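Prernville Textile Conservation Workshop
Notebook, wet cleaning and storage
November 14, 2021

Subject: trial of revised rinse procedure for undyed cotton and linen, Mirkska deposit

Work resumed on the household linens from the Mirkska deposit. The deposit register lists 2,778 items, of which the plain cottons form the largest group. The present entry concerns the rinse stage only. Surface cleaning and labeling were completed earlier and are recorded in the previous notebook.

The former procedure called for four baths in softened water, with the last bath tested for residue before draining. Results were acceptable on light fabrics. On heavier weaves the final bath still foamed slightly when agitated, and several pieces dried with a stiff hand along the seams. The wash solution appears to be held in the doubled layers of cloth, where water moves slowly.

For the trial, the second and third baths were replaced by a longer soak of 60 minutes, with the water changed once at the midpoint. Pieces were supported on netting throughout and were not lifted while full of water. Two members of staff are required to raise the netting. This has been the rule since the tear in the bolster cover last winter, and it stands.

Conductivity was read at the drain after each bath. The last reading for the heavy twill samples fell below 100 on the Jerkason meter, the limit set in our written procedure. The same fabric under the old sequence did not reach that limit without a fifth bath. The meter was checked against the standard solution before use. The probe cap is cracked and should be replaced before further readings are taken; a request has been entered in the supply book.

Water use is a concern. The workshop allowance is 4,000 liters for the period, and the soak tank is larger than the rinse trays. If the tank is filled only to the lower mark, the revised sequence uses less water than four full baths — provided that small pieces are grouped by weight and fiber. Mixed loads should not be attempted. Linen and cotton released soil at different rates in the trial, and the cotton was left waiting.

Drying was carried out flat, on screens, with the fans at the low setting. Grain was aligned by hand while the cloth was damp. No weights were used. Hems and facings should be eased into position before the body of the piece, as they dry last and will pull the rest out of square. 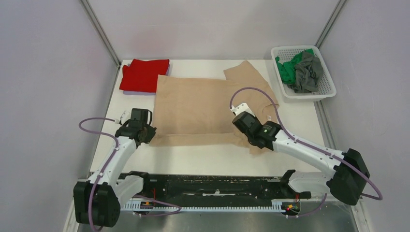 Folding for storage follows the Sang guidelines in our binder, with one change. Padded rolls of unbleached muslin are to be placed inside every fold, including the short ones at the sleeve. Tissue alone has flattened in the lower drawers, and sharp creases were found there at the last inspection. Existing boxes need not be repacked until their scheduled review.

Outstanding:

Order probe cap and a second bottle of standard solution.

Repeat the trial on the damask napkins, using the lower tank mark.

Confirm with the building office whether the softener will be serviced in December — no rinsing can be scheduled during that work.

Revise page six of the written procedure once the damask readings are in. Until then the four-bath sequence remains in force for all patterned weaves.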